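Toaster oven on a work mat - door clearance and heat
Small Appliances > Countertop Ovens

dgarside66
Sat 8 June
Moving a small toaster oven from the kitchen counter to a white table against the wall. The door folds down, so it needs space in front as well as at the back. Plan is to put a work mat under everything and let the open door come down onto it. Two questions. Is a mat under the oven a bad idea, and how much depth should I leave for the door plus a plate?

s_marar
What is the mat made of? Silicone is fine under most of these. PVC will soften. Check the manual for the underside temperature, if it gives one.

dgarside66
Sold as a Tevard bench mat, 6 mm thick. No material on the label. The oven is a Veltine.

hegde_d
Then don't put it under the oven. I had a Mudaliar mat under mine and after a month of baking at 325 it had four dents where the feet stood and a shine in the middle. Cut the mat short and stand the oven on the bare table.

s_marar
Disagree with cutting it. A door resting on a mat at one level and an oven standing 6 mm lower puts load on the hinge. Keep both on the same surface and change the mat if the material is wrong.

hegde_d
The hinge has a stop. On mine the door never touches the table.

s_marar
On yours. Plenty of the small ones have no stop worth the name and the door lies flat on whatever is there.

T. Shenoy
Depth: measure from the back of the oven to the edge of the open door, then add a full plate. I allow 300 mm past the door. Less than that and you end up setting the plate on the door glass. Also keep the cord off the back panel - hang it up near the outlet.

aishwarya_k
Same layout at my place, oven on the left with the door opening to the right, plate further along. Full-size mat on a white table. I only do toast and reheating, so I can't speak for long bakes at 325. The power strip is at the back edge, well away from the oven.

hegde_d
Toast is ten minutes at most. Try a tray of potatoes and then look under the feet.

dgarside66
Ordered a silicone one from Stirside, full size. Will keep oven and door on the same level for now and check it after the first long bake.
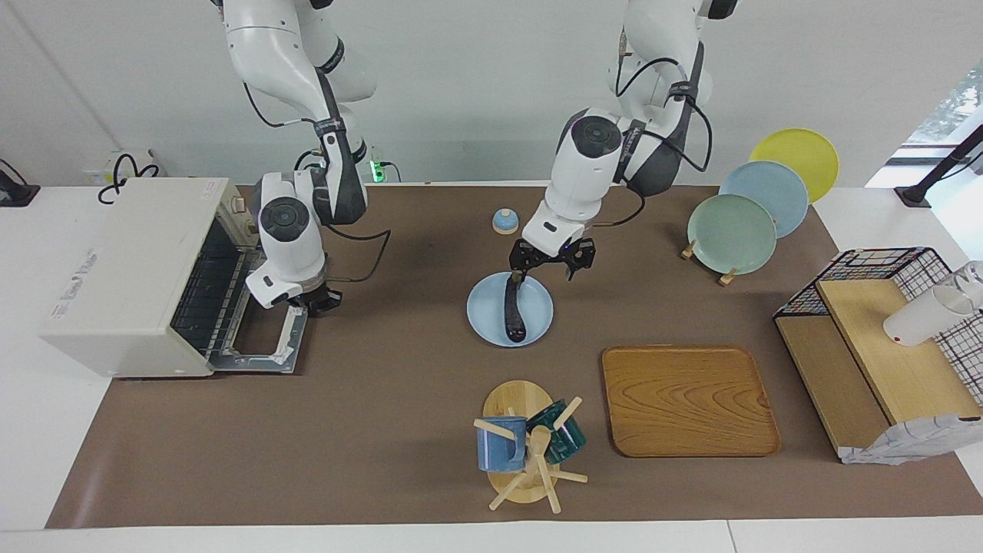
Door down on the mat, rack in, blue plate to the right.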